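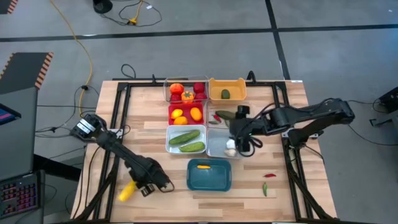
**Custura Community Garden Club: Shared Equipment**

## Litel 212 wheel hoe

I held off on a wheel hoe for years (stubborn!), and then I borrowed this one for my onion rows and was done before lunch. It's light, it rolls straight, and the handle drops low enough for me at 5'2".

- Blade: 4 inches, swaps out with one bolt
- Pickup: shed by the Mullia Street gate

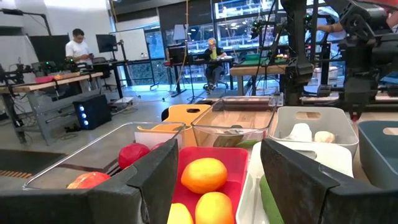 Go easy in our clay, though. If the ground's baked hard, water the evening before and try again. Ilham Lamrani sharpened both blades in September, so please wipe them down and hang them up when you're done. Text Ánh Vũ for the shed code!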